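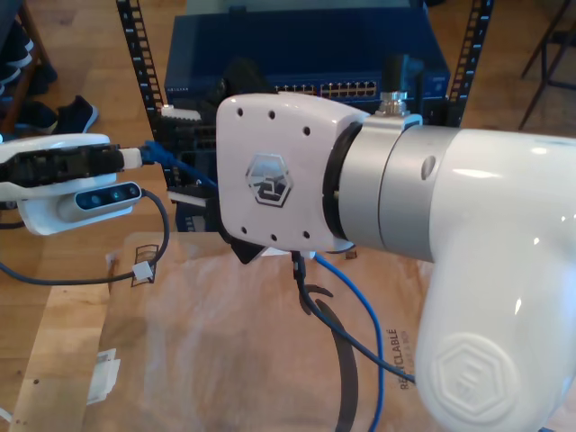 Two arms over the work table, with a paper bag lying flat beneath them.

Workshop tips: keeping cables out of the way on a two-arm bench

These notes come from the Rindton bench study, which compared cable layouts during paper bag handling. The method was simple. Each layout was run with the same task and the same start positions, and a run was stopped if a cable touched the bag or pulled tight. The log holds 821 runs, 41 of them stopped. Almost all the stops came from slack hanging between the wrist and the table.

Tie the cable to the arm at the joint before the gripper. Leave enough loop for a full wrist turn and no more.

Move the wrist to both ends of its travel before tightening any tie.

Route camera and gripper leads separately. Shared bundles were stiffer and worked plugs free in 7 runs.

Keep small connectors off the table top. A connector under a bag lifts the paper and changes the grasp height.

Flatten the bag by hand and mark its corners on the table with pencil.

Check plugs every 2 hours.

The Brilow layout (leads tied overhead) has not yet been tested with cloth.

Updated 9 December 2024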